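Ilis: two-arm pick planning for piles of things that look alike

README, last touched 26/08/2021

What it is

Ilis decides which arm goes for which brick. It takes segmented point clouds from up to three cameras, makes a list of things worth grabbing, and hands each arm a target and a path that shouldn't end with the two of them locked together like stags. It does not do the segmenting, the low-level control or the apologising. For the first two, see Dravimska (perception) and whatever driver came with your arms.

It began as a weekend patch to the Mudaliar planner. The weekend has been going on for some time. Mudaliar is a fine planner for one arm. Given two, it planned for the left, planned for the right, and left the matter of both being in the same place as an exercise for the hardware.

What you need

Two arms with parallel grippers, a table both can reach, a bin, and something to put in it. We use large plastic building blocks, mostly red and yellow, with the odd green one. They are cheap, they survive being dropped, and they are a proper nuisance to tell apart once they touch. Two red bricks lying flush have no edge worth the name, and Dravimska will happily report them as one long red brick with a very optimistic grasp in the middle.

You also need Python 3, a machine with a decent graphics card, and patience with the calibration script.

How a pick gets chosen

Each candidate gets a score made of four parts: how sure perception is, how clear the space is on both sides for the fingers, how far the arm has to travel, and how much it would get in the other arm's way. The last one is called nuisance in the config, and it was called that before anybody thought other people would read the config.

Only one arm may be inside the pile zone with its fingers down. The other may hover at the border. The zone is redrawn after every pick, as a hull round whatever is left plus a margin of 60 mm. Loose bricks well outside the hull are fair game for either arm at any time.

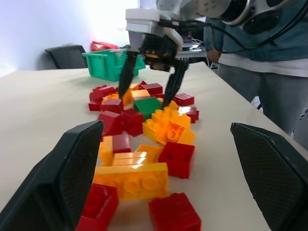 Shobha Marar thinks the one-arm rule is far too timid, and has said so on the tracker at some length: with a pile this wide you could split the zone down the middle, let both arms dig, and only lock the strip between them, and you'd stop paying for an expensive arm to stand about holding its breath. It's a fair point. There is a branch called split_zone which does just this. It works nicely until a brick lies across the line, at which point each arm decides it belongs to the other and both wait, very politely, until the timeout. Patches welcome.

Settings you will want to change

pile_margin_mm: 60 as shipped. Lower it if your grippers are slimmer than ours. Lower it a lot if you enjoy buying fingers.

max_retries: 5. After that many failed grasps on the same target, Ilis marks it as cursed and moves on. Cursed targets come back into play when anything near them shifts.

hover_timeout_s: 20. How long the waiting arm waits before it gives up and goes home. Going home is slow and looks like sulking.

nuisance_weight: leave this alone until everything else works. Set to zero, both arms always want the same brick. Set too high, neither wants any.

bin_pose: measure it yourself. The default is where the bin stood at Cerstead, and unless you work at Cerstead it will be wrong. If you do work there it may still be wrong, as people keep nudging the bin.

About the cameras

The head view is the one that plans. It sees the whole pile, both grippers and usually the bin, and its calibration drifts slowest. The wrist views are used only for the last bit of the approach, to correct the finger position before closing.
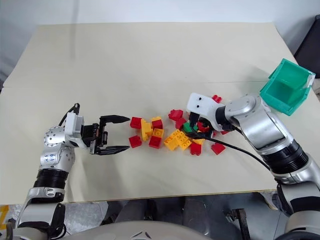
The awkward part is that an arm working in the pile hides the bricks underneath it from the head view, and those are the very bricks you care about next. Ilis handles this by remembering. A brick that vanishes behind a gripper stays in the world model with its confidence slowly leaking away, and gets a fresh look when the arm lifts. If the waiting arm's wrist camera has a view of the spot, that counts as a look too. The leak rate is memory_decay, and the value in the repo came from one long afternoon in August and no theory at all.

Cables are not modelled. Gripper cables can hang or trail across the table, and Dravimska filters out most dark thin things before we see them. Most. If an arm makes a confident grab for its own lead, turn up min_width_mm and tell no one.

Tests

There are 61 of them. They run without hardware, on recorded clouds, and take long enough to make tea. The test named test_does_not_hit_person checks that a keep-out box is respected in planning. It is not a safety system, and neither is anything else in this repository. Use the stop button.

Known problems

Bricks standing on end get picked last, as the height term in the clearance score has the wrong sign for tall narrow things. Fixing it breaks the flat ones.

Stacked bricks that are clicked together come up as a pair. Ilis counts this as one pick and the bin doesn't mind, but your logs will disagree with your bin.

The viewer crashes if you resize the window while a path is being drawn. Don't resize the window.

Questions go on the tracker. Please attach the log, the config and the calibration file, including the one you swear you didn't edit.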